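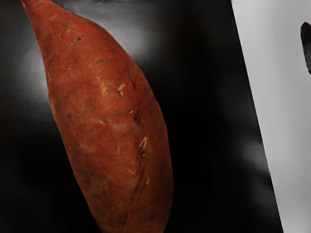 How many grippers should we order with the first arm?

Two, of the same type. Use one and keep the other on the shelf until you know how fast the fingers wear on your produce.

Section 2. Before you buy

Read this section before signing a quote. It covers the Kinent arm with the Briem two-finger gripper, used for picking up loose root vegetables one at a time. Most of the money wasted on these cells is wasted before anything gets bolted down.

2.1 Work out what you need to pick

1. Pull 200 roots from ordinary bins. Don't let the sales rep choose them, and don't wash them first.

2. Measure each one at its widest point and write it down. A sweet potato can be thin at one end and swollen in the middle, so an average width tells you very little about whether the fingers will open far enough.

3. Set aside the ones with scuffs, scratches or old scars. Put them back in before any trial. A vendor who wants clean roots only is quoting for a crop you don't grow.

4. Decide what skin damage you'll accept and put it in writing. "Gentle handling" in a brochure is not a spec.

Note: Simulated picks are useful for checking reach and finger clearance. They are weak evidence on bruising. Ask which results came from a simulator and which came from real roots, and get the answer on paper.

2.2 Build the budget

1. Start with the arm, gripper and controller as quoted.

2. Add guarding, the mounting base, wiring, freight and the spare gripper. Drendale quotes usually leave out the base.

3. Add staff hours for set-up. Hakim Halim ran our Kisach line trial and spent 14 days on tuning that the quote had listed as "included support."

4. Add a camera and lights if the quote treats them as options. Dark, shiny work surfaces can throw glare, so test with the surface you plan to use.

5. Leave the labor savings blank until the trial is done.

Caution: Do not pay the final installment on the strength of a demo. Tie it to a trial on your own floor, with your own bins and your own operators.

2.3 Book the trial

Ask for dates outside harvest. Bjarke Lund signs off on trial requests and needs the width sheet from 2.1 attached. Requests for July should go in early, as the loan arms get spoken for.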